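Rirkus beginner's crochet set: a review after my first month

I bought the Rirkus set in March, after Lorna Rennie at work brought in a scarf she'd made and I got jealous. I'd never held a hook before. Well, I'm completely hooked now (sorry) and I've already told half the street to get one!

What you get

There are 8 balls of yarn, 2 hooks and a booklet of stitches. The yarn is the star for me. It's soft, it doesn't squeak on the hook, and it holds its shape even when your tension is all over the place like mine. I've pulled rows out again and again and it still looks respectable.

Where it all ends up

I work sitting up in bed of an evening, so the bits get spread over the blanket and a shallow black box with white insides takes whatever it can. The chunky, loopy textures come up lovely, and so do the twists and knots in pale blue and cream.

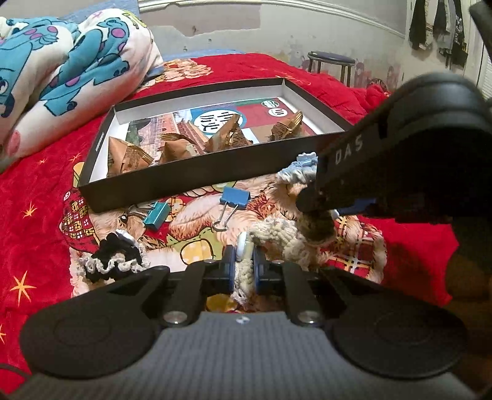
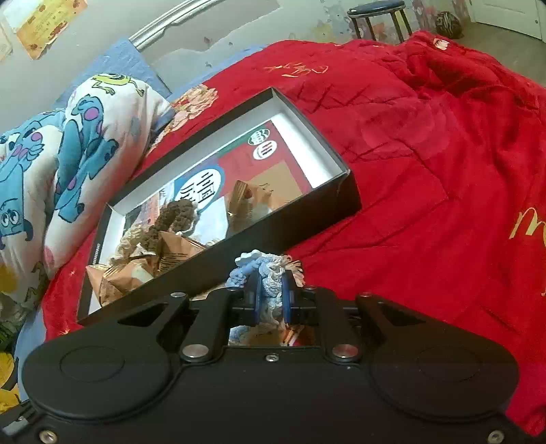 The booklet

Clear drawings, big print, and the first few pages take it nice and slowly. I got lost at the treble stitch and had to ring Lorna, but once she'd talked me through it the drawing made perfect sense. I'd have liked a page on joining a new colour.

Any grumbles?

Only small ones. The thinner hook is a bit slippery, and the cream runs out well before the other colours. My neighbour Brijesh bought the Leditz set instead and his hooks have a nicer grip, though I prefer my yarn by miles.

Score: 8 out of 10. I've got my eye on the blanket kit next.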